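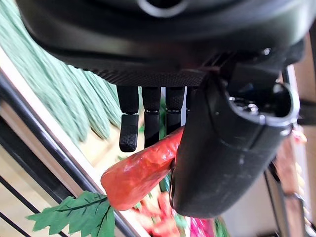

Robotics Club, July meeting, minutes

Present: Chun-hung Tseng (chair), Mafalda Mota, Vasco Pinheiro, Arnaldo Nogueira (notes, sorry for the typing). Apologies: Shigeru Hirano, at Pelham till 4 pm.

1. Last minutes
Ok'd. One fix, the spare cable is Vasco's to order, not Mafalda's.

2. Grocery task, hand
Mafalda went over the four finger + thumb hand. Main worry is long shiny items like the red one, thumb on one end, fingertips on top. She wants the thumb to close last. Chun-hung wants it first, says the fingers push the thing away otherwise. Argued a while. Agreed to try both ways, 16 picks each, same item, same spot, write down every drop. Wipe the thumb before starting, there is dust on it.

3. Grocery task, shelf to basket
Vasco's part. Left arm takes from the stand, right arm stays down at the basket. Carrots are first on the list, then tomatoes. Questions on carrots:
- grab by the body, leafy top left free. Agreed.
- lower crate is a mess of directions, do we straighten them? No. Rules from Borkunstead say stock stays as found.
- basket on the floor or raised? Floor for now. Chun-hung to ask Borkunstead.
Vasco also wants the cable on the right arm tied up shorter before anybody drives the base. Arnaldo to do it, zip ties in the gray drawer.
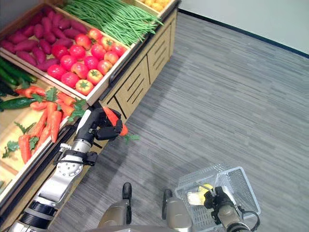 4. Money
300 left from the spring grant. Korkunton entry is 500 so we are short. Mafalda will write to Gouveia again, they said maybe last time. If no answer by next meeting we ask the department. Vasco against a bake sale, everyone else fine with it.

5. Log book
Half the runs have no initials. Please put initials. Also which hand settings, otherwise teh numbers are no use to Shigeru when he does the charts.

6. AOB
Lab key goes back to the front desk after 6, not in the mug.
2 new people asked to join, Chun-hung to show them round.

Next meeting same room, 5 pm. Shigeru to take notes.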